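Reading time: 2 min

Grallach Hotels Moves All Properties to Later Checkout

2022-05-26 - Grallach, the operator of 11 small hotels, said it will move standard checkout from 11 a.m. to 1 p.m. at every property, at no extra charge. The change applies to all room types and all booking channels, including stays that are already reserved.

The company tested the later time at two hotels, Urko and Laaksonen, starting in January. During the test it collected 627 comment cards from departing guests. Checkout time had been the most frequent complaint at both hotels the year before. In the test period it dropped to seventh place, behind parking, breakfast hours and water pressure.

Check-in will move from 3 p.m. to 4 p.m. to give housekeeping teams enough time between stays. Guests who arrive early can leave bags at the front desk and use the lobby and breakfast room until their room is ready.
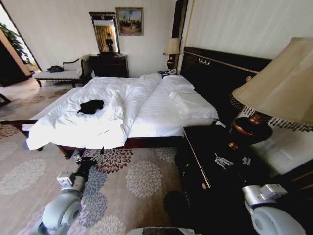 The later check-in drew some criticism when the plan was shared with regular guests this spring, with one writing that an extra hour in the lobby after a long drive was a poor trade for a slow morning, and asking that families with small children be let in first. Grallach said front desks will keep a list of early arrivals and will assign finished rooms in the order guests sign in, with families given priority where possible.

Housekeeping schedules will change along with the new hours. Day shifts will start later, and a second, shorter shift will be added on heavy turnover days. Grallach expects to hire 16 part-time room attendants across the group. Pay rates for current staff will not change, and no one's weekly hours will be cut.

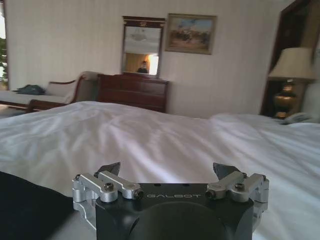
Guests staying more than one night will also be asked how often they want their room serviced. The choices are daily, every other day or only at checkout, and they can be changed at the desk at any time. White comforters, like the one on the large bed shown, will be changed between stays under every option. Towels can be swapped on request.

Room planning for the new schedule will be handled through Sovorau, the booking system the company already uses. Guests do not need to take any action, and confirmation emails will show the new times. Late checkout past 1 p.m. will still be sold by the hour when rooms are free.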